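We're opening a second cafe and I need people (Derel Coffee, Lalton)

Posted August 31, 2024

Hi! I'm Atif Jafri and I own Derel, the coffee place on Montes Street with the yellow awning and the door that sticks. If you've been in before 8 a.m. you've probably met me, because I still open most mornings, and if you've been in after 3 you've probably met whoever is stuck mopping behind the pastry case. We've been serving the same short menu since we opened, and this fall we're finally taking on a second spot across town, in the old Zorkden Tire building next to the bus turnaround. It's a big, echoey room with great light and a terrible parking lot and I love it already.

So I'm hiring. I need a team for the new place, and I also need a bunch of regular people to come in and taste things before we open. Both are explained on this page, so scroll down if you only came for the free drinks.

What the new place is

Mostly drinks, some food. The Montes Street shop is espresso, drip, and whatever pastries we've baked that morning. The new one is going to have all of that plus a proper cold bar: iced teas, house sodas, shrubs, cold brew three ways, and a rotating lemonade I've been fussing over since April. We'll do toast and soup at lunch. No sandwiches. I know, people keep asking, but I've run a sandwich line before and I don't want to do it again.

It seats 11 at the counter and has a few tables along the window. We'll be open seven days, six in the morning to six at night.

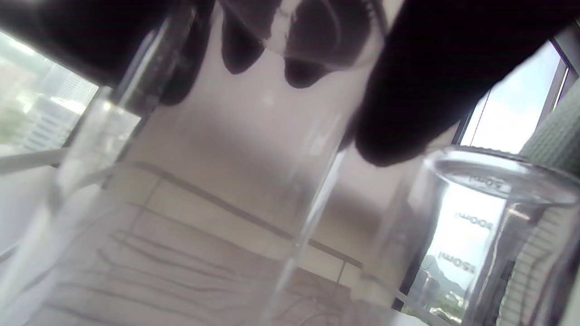

The cold bar is the part I most need help with, and it's a different kind of job from pulling shots. Everything gets made in batches in the back, from written recipes, and the recipes are by weight and volume. You will have a measuring cup within reach all day long. If you are someone who pours until it looks right (I was, for years, and my wife will tell you what the lemonade tasted like), we can train that out of you, but you have to be willing. A ginger syrup that's a little heavy on Monday's batch and light on the next makes regulars crazy, and they'll tell you all about it while you're trying to ring up the person behind them.

The jobs

Cold bar lead, one position, full time. You'd run the batch schedule, write the prep list every afternoon, keep an eye on dates and labels, and work the bar itself during lunch. You'd also be developing new drinks with me, which in practice means the two of us standing at the sink arguing over hibiscus. I'm looking for somebody with at least two years in food or drink production of any kind. Juice bar, bakery, brewery, hospital kitchen, school cafeteria, all of that counts. $24 an hour plus your share of tips.

Baristas, four positions, a mix of full and part time. Experience is nice but I've hired plenty of people who had never touched an espresso machine and they were great in six weeks. What I can't teach is being decent to a stranger at 6:15 in the morning. $18 an hour to start, plus tips, and there's a bump after your first 90 days.

Kitchen and prep, two positions, part time, early. This is soup, toast toppings, juicing, washing and filling jars, and breaking down boxes. Starts at five. I won't pretend five is fun, but you're done before lunch and you can listen to whatever you want until we unlock the door. $19 an hour plus tips. Yes, the back gets the same tip share as the front, we've always done it that way.

Weekend closer, one position. Two shifts, noon to seven. Good for a student. You need to be at least 18 for this one since you'll be locking up.

The regular stuff everybody wants to know

Schedules go up two weeks ahead and I don't change them without asking you first. If you need a standing day off for class or kids or church or band practice, tell me at the interview and I'll plan for it. Shift meal and all the coffee you can handle. Anybody over 30 hours gets on our health plan after two months, and I pay 60 percent of the premium. Paid sick time for everyone, part-timers included. We close for four days at the end of December and you get paid for those.

You'll be on your feet. You'll need to be able to lift a full milk crate, or at least be good at recruiting someone to take the other side. The new building is step-free from the street and the counter has a lowered section, so if you use a chair or need some other setup, please apply and let's talk about what would work.
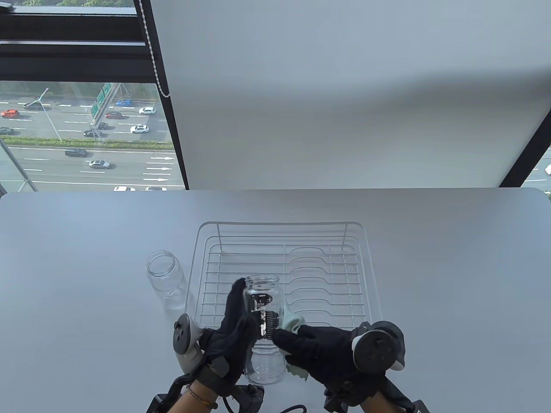 Training happens in two chunks. For the first couple of weeks everybody, including the lead, works shifts at Montes Street so you can see how we do things with actual customers yelling their names at you. Then we move over to the new building and spend a week running the place with nobody in it but us, and another week with invited guests. It's all paid at your full rate from the first hour. You'll also need a food handler card. If you don't have one I'll cover the class, just bring me the receipt.

People always ask me about advancement, and I'd like to be straight with you. We're a small company. There are going to be two shops, and I don't have plans for a third. But both of my current shift leads started out washing dishes, and the person who runs Montes Street when I'm not there was originally hired for one summer. If you want to learn ordering, or roasting, or how to read the monthly numbers, ask and I'll sit down with you. I like that stuff and hardly anyone ever asks!

How to apply

Please don't send a cover letter. I mean it, I get a stack of them and they all sound alike. Email me at the shop address (it's on our contact page) or drop a note at the counter on Montes Street with:

Your name and how to reach you
Which job or jobs you're interested in
When you can work, and when you definitely can't
The best thing you drank or ate this year, and where
A resume if you've got one handy, but a list of old jobs scribbled on the back of a menu is fine too

The question about the best thing is the one I read first. It doesn't have to be fancy. One of our baristas wrote me half a page about a gas station slushie and I called her that same night.

I'll answer everyone. It might take me a week, so if you haven't heard back by then go ahead and poke me. Interviews are about 17 minutes at a table in the shop, then if it seems like a fit I'll have you come in for a paid trial shift of three hours. You get paid for it whether or not we end up working together.

And now, the tasters

Before we open I want to run the cold menu past as many different mouths as possible. I've got 243 people on our newsletter and I'm guessing they mostly like what I already make, so I'd especially love to hear from people who have never set foot in the shop, people who don't drink coffee at all, and people who think iced tea shouldn't have anything in it.

Each tasting runs an hour in the evening at Montes Street, after we close. You'll try small pours of six drinks, fill out a one-page sheet, and tell me what you'd change. There's toast so you're not drinking on an empty stomach. No alcohol, and I can do a caffeine-free lineup if you let me know when you sign up. We do use tree nuts and dairy in the building, and there's honey in two of the sodas, so if you have a serious allergy please call the shop before you come and we'll go through ingredients.

You get a $15 card good at either location, and if we end up using a name you came up with for a drink, it's yours free for a year. (I am very bad at naming drinks. The lemonade is currently called "Lemonade B.")

To sign up, send an email with "taster" in the subject line and tell me which evenings are usually open for you. Kids 12 and up are welcome with a parent, and they tend to be the harshest graders in the room.

One more thing. If you live or work near the Zorkden building and you've got opinions about the parking, the hours, the noise, or what used to be there and what you miss about it, write to me about that too, or just come find me in the mornings. I'm the one wearing the apron with the burned pocket.

Atif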